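4. Setting up your ceasefire watch desk

Read section 3 first. If you skipped it, the monitoring feed will not load and you will blame the router.

4.1 Open the Larine console and choose New Desk. Name it after the area you are watching, in our case Akham District. Do not name it after a side in the war. Both sides read the published reports, and both write long letters.

4.2 Import the incident archive. The Akham file holds 2,853 entries, of which 496 are marked Unconfirmed. Leave them that way. An unconfirmed shelling does not become confirmed by sitting in a database since April.

4.3 Under Sources, enter each outlet, ministry and armed group separately. Spokesmen count as one source per organization, however many of them there are and however loudly they agree.

Note: The Skulateck plug-in will offer to merge matching statements. Decline. Two militias claiming the same checkpoint is news — merging them makes it a typo.

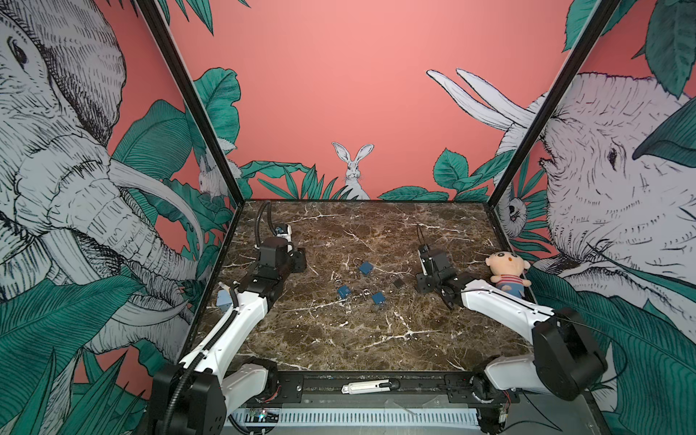
Nigam field office writes that step 4.3 is fine until a group splits in two and both halves keep the name. They add the date of the split in brackets after each one, and ask that the rest of us do the same.

We now do. Enter it as Name (YYYY-MM-DD), using the date the split was announced.

4.4 Set the alert threshold. The default is 400 meters from the line of contact. Lower values will miss mortar fire. Higher values will wake you for weddings.

4.5 Assign two reviewers to every report. They may not be the same person using two logins. The console does not check for this. We do.
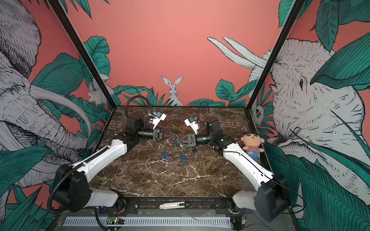
Fig. 4-2. Marble tabletop with two white arms.

CAUTION: Never change a casualty figure after publication without filing a correction slip. The old number stays visible with a line through it.

4.6 Press Publish Test. The report should appear on the training server only. If it appears anywhere else, telephone the duty desk before the foreign ministry telephones you.

Continue to section 5, Maps and Disputed Place Names. Allow an afternoon.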